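Open day at the old paper mill in Prondale

In March I went with my sister to the open day of the Horgan mill in Prondale. We took the early bus from Orkton and walked the last part along the river, where the path was very muddy.

The mill was founded in 1688 and still makes paper by hand, but only for a few customers. Our guide was Lorcan Sheehan, who learned the work from his uncle. He spoke quickly and I did not understand every word, but he was patient with my questions. He let each visitor dip the mould into the vat. My sheet came out thick on one side and with a hole near the corner.
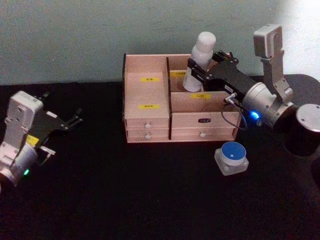 After the vat room we climbed to the drying loft. It has wooden shutters on both sides, which are opened more or less according to the wind. Gobnait Scanlon showed us how she sorts the sheets by touch, and I could not feel any difference between the good ones and the bad ones.

Tea was served at 11 in the yard, with a very good apple cake. The shop is small and takes only cash. I bought two notebooks and some envelopes, and my sister bought a print of the water wheel. If you go, wear warm shoes, as the stone floor is cold even when the sun shines. The bus back to Orkton leaves from the other side of the bridge.

This site uses cookies to improve your visit. Accept all | Manage settings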